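Visit to the Strömberg Flooring Mill, Custbridge

Report on the February open day, prepared for members of the regional building trades association

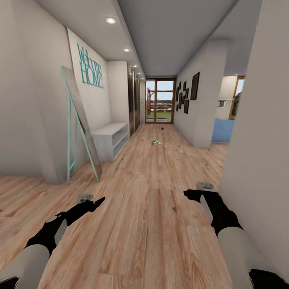
The Strömberg mill at Custbridge opened its gates to trade visitors in February for the first time since the new drying kilns were commissioned. Our association was allocated places on the morning tour, which left the front office at 9 a.m. and returned shortly after noon. The mill produces solid and engineered timber flooring for houses, schools and small public buildings, and has done so on the same site beside the rail siding for three generations of ownership. Most members who attended lay floors for a living or specify them for clients, and the questions put to the guides reflected this. A good deal of the early discussion concerned direction of lay. In a long, narrow hallway with a light oak floor, planks whose seams run lengthwise lead straight to the glazed door at the far end, and the mill's technical staff advised that this remains the arrangement most often requested for corridors. They added that the direction of the joists should be settled first, and that a plywood underlay is advisable where the boards and the joists are to run the same way.

The log yard

The tour began in the log yard, which occupies the northern half of the property. Logs are received by road during the drier months and are sorted by species and diameter on arrival. The mill handles oak for the most part, with smaller quantities of ash and maple. Each stack is tagged with its date of receipt and its place of origin, and the tag number follows the timber through every later stage. Visitors were shown how a finished pack can be traced back to its delivery by means of the number stamped on the end label.

Stacks awaiting sawing are kept under sprinklers to limit splitting at the ends. The water is collected in a settling pond at the low corner of the yard and returned to the sprinklers. Members from rural areas asked about bark and offcuts. Bark is sold to landscaping suppliers and the offcuts are burned in the boiler that heats the kilns.

Sawing and drying

The saw line was running throughout our visit and ear protection was supplied at the door. Logs are cut on a band saw, graded by eye and then stacked with spacers between the layers. The stacks are left in open-sided sheds before any heat is applied. The guide was firm on this point. Timber that goes into the kiln too green is liable to check on the surface while the centre remains moist, and the defect may not show until the board has been planed.

There are 7 kilns on the site, each controlled separately. Temperature and humidity are adjusted in stages according to readings taken from sample boards. At the end of the cycle the timber is held in a conditioning room so that moisture evens out across the stack. Our members were invited to take readings with the mill's own meters, and several compared them with meters they had brought with them. The results agreed closely enough to satisfy those present.

Milling and finishing

Dried boards pass to the milling hall, where they are planed, cut to width and given a tongue and groove. The principal moulder is a Suris machine, installed when the hall was extended. Operators check the fit of the joint at regular intervals by assembling short lengths on a flat steel table. A joint that must be forced is rejected - so is one that rocks - and the cutters are reset before production resumes.

The finishing line applies either a hardwax oil or a water-based lacquer. Samples of both were laid out under daylight lamps next to the same boards unfinished. Members were interested to see how strongly the oil deepened the colour of oak compared with the lacquer. The mill recommends that clients be shown a finished sample of at least 300 mm in length, as smaller pieces give a poor impression of the grain.

A short demonstration of sanding and recoating followed. Staff had set aside a worn section of floor from the mill's own canteen, and one half was restored while visitors watched. The machine used was fitted with a Limov dust extractor, and very little dust was noticed in the room.

Showroom and discussion

The showroom adjoins the front office and has 400 square metres of floor laid in different species, grades and patterns. Herringbone and chevron panels are placed side by side near the entrance, which proved useful to those members whose clients confuse the two. A separate bay deals with thresholds, stair nosings and expansion gaps. Staff explained that most complaints received by the mill relate to site conditions, in particular to flooring delivered before wet trades have finished. They asked that installers record the humidity on site before opening the packs and keep that record with the job papers.

Pricing was not discussed on the tour. Members seeking trade terms should write to the mill office and quote reference 3449, which has been set aside for our association and will remain valid until the end of the financial year.

Arrangements for future visits

Parking at Custbridge is limited and the access road is shared with timber trucks, so members are asked to travel together where they can. Closed footwear is compulsory in all production areas. The footpath between the log yard and the sheds is uneven, and anyone with reduced mobility should advise the mill office beforehand so that a vehicle can be arranged.

A second tour will be held if there is enough interest. Names may be left with the association office during business hours.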